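The Drelside Sequence

The Drelside Sequence is a series of comic mystery novels set in and around a fictional lending library where the books are able to change their own contents. The series is published by Hiltinard, an independent press that also handles the audiobooks and the large-print editions. It is usually shelved with fantasy, though some shops place it with crime, and the publisher's catalogue lists it under both headings.

Setting

The novels take place in Drelside, a river town with one railway station, a disused cannery and a public library much larger than the town needs. In the world of the books, any printed story left unread for long enough begins to drift. Minor characters take on larger parts, endings move forward or back, and in serious cases a plot leaks into a neighbouring volume. The library employs a small department, known as Corrections, to find these faults and put them right.

Staff in Corrections do not enter the books. They work from the outside, by reading aloud, and a passage read correctly three times in the same room is held to be fixed. Much of the comedy comes from the practical side of this rule. Readers lose their voices, rooms are double-booked, and a single mispronounced word can undo a week of work. The rule is stated in full only once, in the opening chapter of the first novel, and later volumes assume it.

The town itself is drawn in some detail. A map printed inside the cover of each hardback shows 37 named streets, and the streets keep the same positions throughout the series. The cannery, shown as a blank outline in the first map, gains rooms and corridors in later ones as the characters explore it.

Plot summary

The first novel, The Overdue Witness, follows the junior clerk of Corrections, who is known only by that title. A country-house murder mystery is returned to the library with its final chapter missing, and the detective in it has begun to accuse people in other books. The clerk has until the next stocktake to work out who the murderer was meant to be. The solution depends on a borrower's card that has been visible to the reader since the second page.

The second, A Loan Between Enemies, widens the setting to include the rival library at Binetti, a hill town reached by a branch line. Binetti has no Corrections department and allows its books to drift, a policy its librarians defend at length. The two libraries are forced to share a travelling collection of romances, and the middle section of the novel is told in letters between them, including overdue notices and a long dispute over van hire.

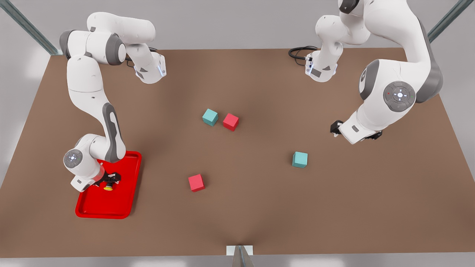

DRELSIDE, February

The above heading opens every chapter of the third novel, The Desjardins Index, in which it is always February in Drelside. The month repeats after an unfinished reference work, the Desjardins Index, is catalogued under the wrong subject. Each repetition is slightly shorter than the last. The clerk is now deputy head of Corrections and keeps a diary, which is the only document in the town that does not reset, and the text of the novel is presented as that diary. It runs to 31 chapters, and the last is a single line.

The fourth novel, Silence in the Annexe, is the only one told mainly from the point of view of a book. The narrator is a manual on beekeeping which has drifted far enough to hold opinions. It is stored in the annexe with withdrawn stock, and overhears a plan to close the library and sell the building. Some readers have found this the slowest of the four, as the narrator cannot move and must wait for other characters to come within earshot.

Style

The novels are written in short chapters with a dry, even tone. Footnotes appear in all of them and are often used to carry on arguments between departments of the library – in the second novel a footnote is answered by another some forty pages later. Chapter headings imitate library forms, shelf labels and borrowing slips.

Puns are frequent, most of them to do with cataloguing. The series also makes regular use of stock figures from older crime fiction, such as the retired colonel and the nervous heir, who tend to be tired of their roles and anxious about being replaced. Knowledge of particular classics is not needed to follow the plots, although A Loan Between Enemies contains a good many passing jokes about nineteenth-century romances.

Editions

All four novels have been issued in hardback and paperback. The first hardback printing of The Overdue Witness was limited to 2,487 copies, each with a paper pocket pasted inside the back cover and a borrowing card in it. Later printings keep the pocket as a printed illustration only.

The paperback of The Desjardins Index corrects 2 errors in the diary dates. One of these had been taken by readers as a clue, and the publisher added a short note to the copyright page stating that it was not.

Reading order

Hiltinard recommends reading the novels in order of publication. The Overdue Witness and Silence in the Annexe can be read alone without much difficulty. The Desjardins Index relies heavily on events at Binetti and is hard to follow without the second novel – the van hire dispute, in particular, is settled in its closing chapters.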